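# Hincombe Tabletop Chores

Can a machine clear up a table yet? Sort of, sometimes, and on a good day it's a real thrill to watch. Hincombe is our attempt to answer that question with recordings you can download, replay and train on. It covers one arm, one white table, and the small dull jobs that every home has plenty of.

Version notes are at the bottom. If you used the old preview files, please read them before you mix anything!

## What's in it

- 3,022 episodes, each one a single attempt at a single chore
- 128 different written instructions, in plain English
- 4 chore families: `put_away`, `sort`, `open_close`, `throw_out`
- a `result` field for every episode: `done`, `partial` or `failed`

Failed attempts stay in. We went back and forth on this early on, and Riet Coppens talked us into it by training the same small policy with and without them. The one that had seen failures was much better at letting go and trying again, and we've been fans of the bad episodes ever since.

## The chores

Instructions are short and sound like something you'd say to a person in the kitchen: "put the bread in the basket," "move the banana next to the blocks," "close the trash can." Most of the objects are toys or light household things. They're cheap to replace, they survive a drop, and they come in shapes that are hard in different ways. A foam block has flat sides and squashes a little. A toy banana offers a different grip depending on which way it's turned. A basket with an open weave gives fingers something to snag on.

Storage pieces share the table with the things to be stored, so the arm has to reach past one object to get to another. This is where a lot of policies come apart, and it's also why we like the data so much. Picking up one block from a bare table is close to solved. Picking it up with a neighbor right beside it is a lot more fun.

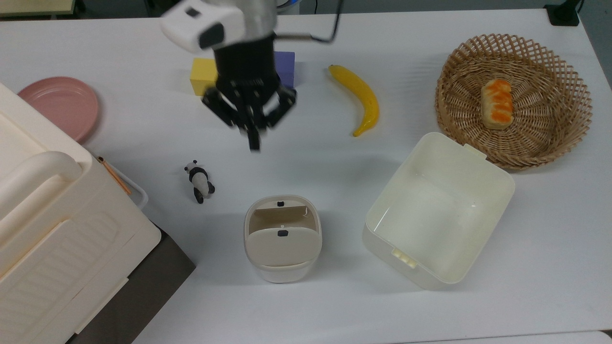
*Gripper over the yellow and lavender-blue foam blocks, with the banana, basket and open bin off to the right.*

Side-by-side blocks are worth a look if you're new to the set. The fingers have to come down without shoving the second block, and small errors in height or angle matter more than you'd think. Filter on `tags: neighbor` to get all of them.

## Loading

```python
import tandirel

ds = tandirel.load("hincombe", split="train")
ep = ds[0]
print(ep["instruction"], ep["result"])
```

Tandirel is our own loader and lives in the same repo. It keeps images on disk until you ask for them, so an ordinary laptop can browse the whole thing.

## So, can machines do chores?

Our honest scorecard so far:

| Family | How it's going |
|---|---|
| `put_away` | Good with one object, shaky when things touch |
| `sort` | Fine by color, weaker by kind |
| `open_close` | Lids are OK, drawers often end up half shut |
| `throw_out` | Dropping is easy, aiming at a small opening isn't |

We'd love to see somebody beat the drawer results. Send a pull request with your config and we'll add a row.

## Known problems

- Fast arm moves cause motion blur. We haven't removed those images.
- The gripper often hides the object just before contact.
- `partial` was judged by hand, and two labelers could disagree on a lid that's nearly down.
- There's no liquid, no cloth and no real food in any episode.

## Versions

**27 Mar 2020**: first full release. Replaces the `lockyer` preview, which had wrong gripper widths in the `sort` family. Don't combine the two.

Next up, planned for April: the `jumness` split, with the same chores and object layouts the training set has never seen.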